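Filed under: Lab Life / House Rules

The Greltavwood bench rules have been revised again, and the new version runs to 10 pages, three of them on what counts as a finished placement. The Forkell arm picks up a green block and puts it in a bowl. You would think we could agree when it has done so.

We could not. Of the 3,233 runs logged up to March, 131 were marked "done" by one person and "not done" by another. Some of us were stopping the clock when the block was over the bowl, others when it touched wood, and one purist waited until the arm had gone home. 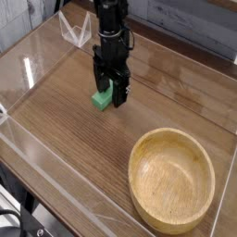
From now on, a run starts when the fingers close and ends when they have opened and the block stays put without help. Touching the bowl doesn't count. Neither does looking as if it's about to be fine.

Rule 3 has also grown teeth. Hands stay outside the clear panels while the arm has power, and "I was only nudging the bowl" will be treated as a hand inside. If the bowl is in the wrong place, stop the arm, move the bowl, and write it down — in the log, please, and not on the back of a Lachance delivery note.
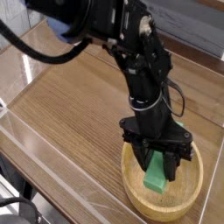
Costel Dervishi would like it known that he asked for a time limit as well, as a block can be held over a bowl for a very long while without anyone breaking a rule. He has been given the next draft to write.

Comments

grurunport_night_shift: Does a block that bounces out and back in count as one run or two?

Marit: One, but I want to see it.

benchrat: Page 7 still says "cup" where it means "bowl".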